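4.2 Trials with the Lamell fingertip kit

We bought the Lamell kit in June, at the ordinary list price, and fitted it to our own arm in place of the hard rubber tips that the maker, Kodau, had supplied with the gripper. The kit consists of a pair of slip-on finger covers, a small wrist camera and a licence for the Nesum grasp software, and it is sold to small workshops that handle light moulded parts. We were, we must admit, rather fond of the old tips by then, and it was with a little reluctance that we packed them away in their box.

Thin plastic walls were the part of the work that interested us most. A flat box can be taken from either side without much thought, but a moulded part with cups, ledges and slanting dividers leaves very few good places to hold, and the Lauritsen protocol, which we followed throughout, asks that every grasp be made on an edge the software has chosen for itself. We ran 2000 attempts over 3 parts, with the lighting left just as it was in the room – the kit is meant for ordinary rooms, after all, and it seemed only fair to judge it there.

Figure 4 gives the wrist camera's view during a grasp on the largest of the parts, with the two covered fingers closed on the upright edge of a divider.
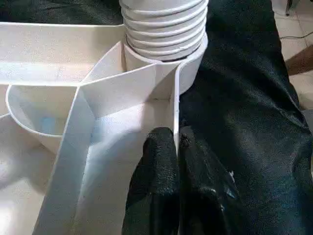 Figure 4. Edge grasp on a white moulded part with a ribbed hose, seen from the wrist camera.

Of the 2000 attempts, 1377 were scored as secure under the protocol. Most of the remainder were lost on the sloping faces, where the software was inclined to choose a spot too near a crease, and we return to these in Section 5.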